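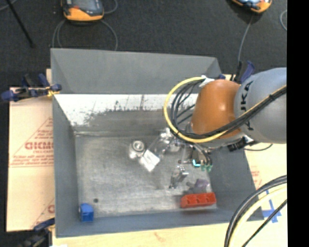 Figure 2. The KUKA arm with its gripper lowered into the metal bin. The yellow and black cables form an open loop to the left of the orange-brown joint.

5.3 Cable snagging during bin entry

The most serious fault in the trials came from the cables and had little to do with grasp planning. On 6th March the arm stopped on a force limit while moving out of the bin after a pick near the left wall. The log showed a sideways load that rose over the last part of the lift and then dropped sharply. We found the outer cable caught on the handle of a bar clamp and the gripper's signal connector pulled half out of its socket. The arm had not touched the bin.

The bin is held to the boards with bar clamps, one of them on the upper left edge (Figure 2). The planner's collision model contained the bin walls and floor, the arm links and the gripper body. It did not contain the clamps, which had been added after the model was made, and it treated the cables as if they lay flat against the links. In practice the cables need slack so that the wrist can turn, and the slack hangs out as a loop. The size of the loop changes with the wrist angle, so a path that is safe in one pose may not be safe in another.

We went back through the logs of all 737 pick attempts to see whether the same thing had happened earlier without stopping the arm. Majdi Srour and Ruba Bitar read the force traces separately and then compared their lists. They agreed on two earlier attempts with the same slow rise and sudden drop, both on picks close to the left wall. Both had been recorded as successful, as the part reached the tray. The success rate on its own would have hidden the problem.

A second effect was harder to trace. After the stop, the gripper reported "part held" on several attempts when it was empty. We first blamed shiny parts confusing the camera, and lost most of a day on lighting. Volker Kuhlmann then found that the connector had been pushed back in but not locked, and that the signal dropped out when the wrist passed a certain angle. All picks made between the stop and this repair have been left out of Section 6.

Three changes were made. The clamps were measured and added to the collision model as plain boxes. The cable loop was modelled as a solid disc fixed to the wrist, 80 mm larger in radius than the loop at rest. Lastly, the sideways force limit was lowered during entry and exit only - inside the bin the old value was kept, as light contact with the walls is normal when picking from a corner.

The disc is a crude model and it has a cost. Some picks near the left wall that a person would judge safe are now refused, and the planner has to try another wrist angle or leave the part. We did not see the fault again in the remaining trials, but these were too few to say that it cannot happen. A shorter loop with a swivel guide would be a better answer, and Lauri Rantala is preparing one for the Mellinar cell.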